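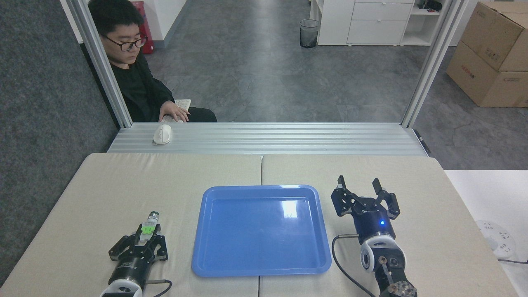

Wrist pain, keyboard height vs. tilt

Board: Desk Setup and Ergonomics
April 18, 2022

gbabaei
Right wrist aches after two hours of typing. Desk surface is 29 in., fixed. Chair raised as far as it goes, elbows still below the desktop. Would a negative tilt tray help, or is height the first thing to fix?

lyons_ig
Height first. Tilt only corrects wrist extension. If your elbows are below the keys you're also shrugging, and a tray angle won't change that. Flip the rear feet down before you buy anything.

tonon53
Disagree on order. I had the same desk height and a Hanorby tray at 9 degrees negative fixed it in a week. Never touched the chair.

lyons_ig
The tray also dropped your keys by a couple of inches. You changed both variables.

tonon53
Fair. Still one purchase.

hkaram
Keyboard in the lap is the free test. Mouse stays up on the shelf or desk. Try it for a day. If the ache moves to the shoulder, the mouse is too high as well and you need a tray wide enough for both.

gbabaei
Tried the lap for an afternoon. Wrist better, neck worse from looking down.

hkaram
Then raise the monitor. Separate problem.

lyons_ig
Measure the knee clearance before ordering. The Hanorby track needs nearly 2 in. under the top.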